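Planning a budget for a first bin-picking setup: what am I forgetting?

Posted 8 July 2022 by Edeltraud Sutter

Hi all! I run a small returns and repair shop in Woratbridge, and after two years of wanting one, I'm finally putting together numbers for an arm that can pick mixed small stuff out of a bin. I am way too excited about this and my spreadsheet has taken over my evenings, so please talk me down or cheer me on, either is fine.

The work would be loose odds and ends, soft and hard things together, cases, toys, small plastic parts. Pretty much everything that comes back to us in a box without its box. We handle 107 different product types in a normal month, and at the moment it's all sorted by hand at one long table.

I've been looking at a used arm from a dealer called Thaler, full size, much more reach than I need, but the price is good and it comes with the controller. The other choice is a smaller new one through Goltico, with training included. Then on top of either one I have the gripper, the bins, the table, and something for safety that I keep writing down as "fence???" with no number next to it.

My questions, in no special order. How much should I set aside for grippers, considering I'll probably pick the wrong one first? Is it worth paying for proper bins or can I go cheap? And do people really spend as much on cables and mounts as the old threads on this site say? I had 2000 dollars down for all the small things together and I have a feeling that's going to get laughed at.
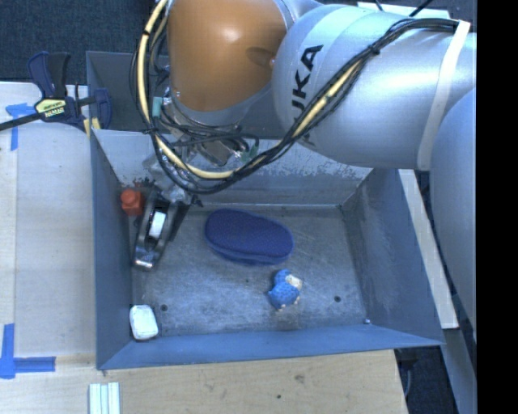
Pokness mentioned in a reply that the small things line is where first budgets go wrong every time, and that 2000 would cover the clamps, tape, hoses and ties and not much after that. The full reply is below, and I've already changed my sheet because of it. Thank you!!

One more thing, I need to have the order in by December if I want it in this year's money. Is that even possible with lead times what they are?

Pokness
Okay, I love these threads, so sorry in advance for the length.

Get the used arm only if you've seen it run, and ask for the hours and the service record in writing. A big arm at a good price can still be the expensive choice, because everything around it gets bigger too: the base, the floor it's bolted to, the guarding, the electrical work. Get an electrician in to look at your supply before you sign anything. We didn't, and the bill for that one panel was more than our first gripper.

Grippers: plan for two, plus spare fingers. Fingers wear, and you'll want different shapes once you see what your items are like. A flat, slick box and a lumpy little toy ask for very different things, and suction on top of that is its own line (pump, hose, cups, filters).

Cable routing deserves its own line as well. A hose that's fine with the arm parked can pull tight when the wrist turns over, so leave slack, tie it down at sensible spots, and buy a spare set on day one. We've replaced ours 5 times.

Bins: sloped sides are great and I'd pay for them. Things slide toward the middle where the fingers can get at them. Paint will chip and the floor will get scratched whatever you buy, so don't pay extra for a nice finish. Do pay for something stiff, and clamp it. If the bin shifts half an inch your picks drift and you'll spend a day blaming the software. Tape marks on the table are the best cheap thing you'll ever buy!

For the fence line: please don't guess. Have somebody qualified do a risk assessment for your layout and put their quote in the sheet. It may come back as fencing, or a scanner, or both, and that changes how much floor you need.

And put in your own hours. I logged 37 just on teaching it where the bin was.

benchdog_ret
go new. used arms are a pain for parts

GrayHollow
I'd mostly agree with Pokness but I'm a little softer on used. Ours was secondhand and it's been a joy. What saved us was asking the dealer to include one day on site, plus a spare teach pendant. Ask Thaler for both, the worst they can say is no.

On bins, you can start cheap if you're only testing. Take a sample of your real returns (the awkward ones especially, anything round or squishy) and ask whoever is selling you the gripper to try them before you pay. Most will do it and send you a video. Bring the things you hate sorting by hand.

For December I'd work backward. Ask both sellers for a delivery date in writing this month, and check whether your bookkeeper needs it ordered, delivered or running by then. Those are three very different dates and ours turned out to be the middle one. Good luck, and post the final sheet when you have it, I'd love to see it!

Contact | Copyright 2022 | Back to top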